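## Repainting Steel Parts Bins: Notes from the Setside Shop

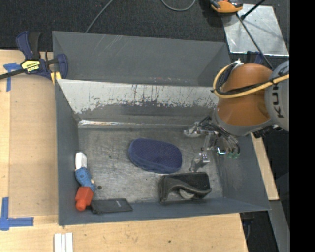 *Coating wear on the sloping panel of a divided metal bin.*

The Setside shop has 67 steel bins in service, and most were last coated before the move from the old building. Mebrat Jemal went through the full set this spring and sorted them by coating condition. The results are summarized below, along with the repaint procedure that goes into effect with this issue.

### Where the coating fails

Flat vertical walls hold up well. Most show light scratching near the top edge and little else. Sloping panels are the weak point. Parts dropped into a bin strike the slope first and then slide, so the same strip of paint takes both the impact and the abrasion. Once bare metal is exposed, the paint next to it lifts in flakes, and the damaged area grows faster than it did at the start.

Bin floors come second. They scratch evenly and can usually wait a cycle.

Paint flakes are the practical problem. They end up in threaded parts and on gasket faces. Weronika Górecki traced two rejected Clikska valve sets to flakes under the seat, both from bins that had been marked as acceptable at the previous check. The old check covered outside surfaces only.

### Sorting rule

- **Grade A:** scratches that do not reach metal. Return to service.
- **Grade B:** bare metal on one panel, edges firm. Touch up in place.
- **Grade C:** bare metal with lifting edges, or any rust that does not wipe off. Strip and recoat.

Test the edges with a plastic scraper held flat. If paint comes away under light pressure, the bin is Grade C regardless of how small the spot is. Do not use a steel scraper for this test. It will lift sound paint and give a false result.

### Procedure for Grade C

1. Empty the bin and degrease all inside surfaces. Wipe until a white rag stays clean.
2. Remove lifting paint with a wire cup. Feather the edges with 120 grit until the step cannot be felt with a fingernail.
3. Vacuum the corners and the foot of any divider. Dust packed in the seam will keep the primer from bonding.
4. Prime the same day. Bare steel left overnight has to be sanded again.
5. Apply two coats of the Wubshet gray enamel. Leave four hours between coats at normal shop temperature, longer if the bay doors have been open.
6. Cure for three days before loading. The surface feels hard after one day, but it will still mark.

Touch-ups on Grade B bins follow steps 1, 2 and 4, then one finish coat. Keep the patch small. Brushing enamel over sound paint builds a ridge that catches parts.

### Liners

We looked at rubber liners for the sloping panels. Clusulska quoted 2257 for a cut set and 2499 with adhesive — both higher than the paint budget for the year. Liners also hold oil, and they would have to come out for every cleaning. The question will be reopened in September if the recoated slopes are already showing metal.

### Records

Write the coating date and grade on the tag, in paint marker, on the outside short wall. Tags that cannot be read should be replaced at the next check. Grade C bins go on the rack by the wash station. Please do not stack them.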